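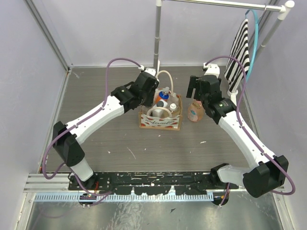 June
Janaka Herath, Office of Household Services, Florncombe
5 min read

Speaker notes: Reusable Bags and Containers in a Midsize Town

Opening

Good morning. On behalf of the Office of Household Services, thank you for the invitation to speak. My remarks concern the bag and container program that the town of Florncombe has operated for two years. I will cover how the program was set up, what residents told us, and what we intend to change before the next budget is adopted. Questions will be taken at the end.

[Wait for the back rows to be seated. Begin no later than 9:15.]

Background

The town council adopted its packaging ordinance after a long period of public comment. The ordinance does two things. It ends the free distribution of single-use bags at counters, and it directs this office to make a durable bag available to any household that asks for one. We ordered 2000 bags in the first round. The contract was awarded to Munasinghe, which also supplied the printed care cards.

Please note that the ordinance does not prohibit any particular material. Merchants asked for that flexibility during the hearings and the council granted it. A shop may offer paper, cotton, jute or any other bag it chooses, provided the price is shown on the receipt.

[If asked about penalties: refer the question to the town attorney. Do not speculate.]

How bags are used at home

Before the program began, we assumed that a bag would be carried to the store, emptied, and carried back again. The household survey gave us a different picture. A large share of respondents keep at least one bag at home permanently, holding small goods. Once a bag is put to that use it rarely returns to shopping duty, and the household asks us for another.

The office does not regard this as misuse. It does affect our estimates. A bag that holds jars in a pantry is still keeping other packaging out of the home, but it cannot be counted as replacing a disposable bag each week. Our first annual report made that error, and the corrected version has been filed with the clerk.

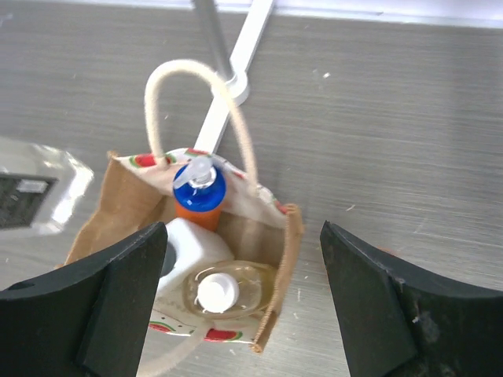
Ruwan Miah wrote to us after the first report that the town was measuring the wrong thing, and that he would sooner be asked how many bags he had stopped accepting than how many he had been given. We have adopted that wording. The next survey asks each household how many single-use bags it took in the past week, and it leaves ownership to a separate question.

[Pause. Advance to the section on care.]

Care and cleaning

Natural fiber bags present a difficulty that our care card did not address well. Many residents washed them in a machine, and a number reported shrinkage or loose seams. The revised card advises spot cleaning with a damp cloth and drying in open air. Lined bags should be turned inside out where the lining allows it. Food that may leak belongs in a closed container first.

The card has been translated and will be mailed with the fall utility notice. Pitodness, our print shop, has asked for final text by a Thursday deadline, so any comments from this audience should reach my office promptly.
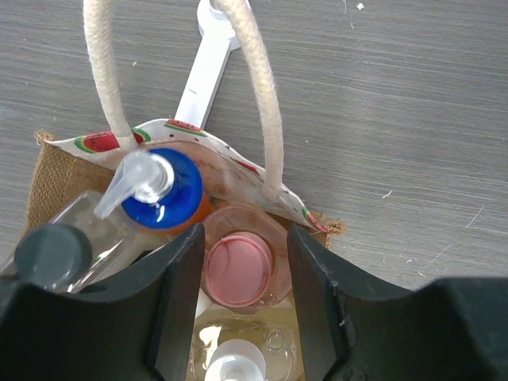 Boker Bulletin, Issue 806, page 2

The passage I will now read comes from the trade bulletin, and it bears on repair. "A program that gives out bags and has no plan for mending them should expect to buy the same bags again." Our office agrees. A mending table has been open at the transfer station on weekday afternoons since spring. It has handled almost 400 bags, mostly for handles and corners.

[Read the quotation slowly. Copies are at the door.]

Cups and small containers

The second part of the ordinance applies to drink cups at public events. Organizers who receive a town permit must offer reusable cups with a refundable deposit. Compliance at indoor events has been good. Outdoor events are harder, as the return point is often a long walk from the seating area, and families with children tend to leave before the line has cleared.

We have therefore proposed that the larger permits require two return points, one of which must be located

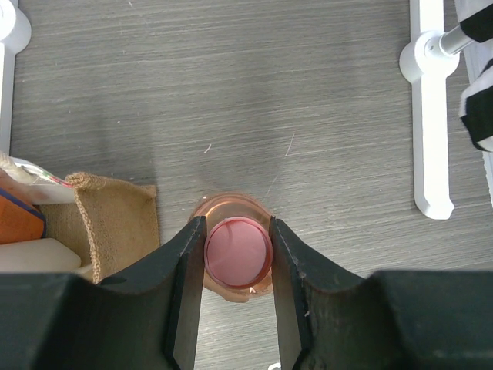
within sight of the main exit. The return point must stay open until the last visitors have left the grounds, and deposits must be paid in the same form in which they were collected. Organizers have raised the cost of extra staff. The draft allows a reduced permit fee for the first season to offset it.

Lids are outside the proposal for now. They are lost at a higher rate than cups and are difficult to stack for washing. We will return to the council on this point once the dishwashing contract has been renewed.

Requests to the audience

Neighboring towns that are drafting their own rules are welcome to our forms, including the deposit ledger and the merchant notice. We ask only that you send us your survey questions in return, so that results can be compared. Written comments on the draft permit rule may be left with the clerk after this session or mailed to the Office of Household Services.

[Take questions. The room must be cleared by noon.]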